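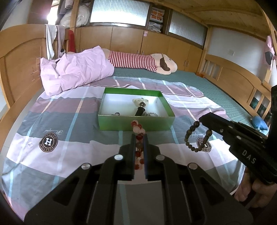 3 min read

Akosua Laryea did not believe in heirlooms. Her aunt did, and had kept a whole catalogue of them, each with a story that grew between Christmases. The pink and red strand came from a ship's captain. The dark brown bracelet had been blessed, or cursed, depending on who was visiting. All of it was supposed to have lived in the green box with the white inside, which sat open on the plaid duvet now and looked to Akosua like something chocolates came in.

"Captain of what?" she said.

"The Amissah," said Elikem. "It went down in December."

"Which December?"

He shrugged. He was colouring the truth already and the funeral was barely over.

She had rung a jeweller, Cyril Birkett, who offered $93 for the lot without asking to see it. That bothered her more than the captain did. A man who pays sight unseen either knows something or has heard the story too.

"He knew Auntie," Elikem said. "Years back."

"Everyone knew Auntie."

She rang Birkett again and told him $178. He said yes before she'd finished the number, so she hung up and put the lid on the box.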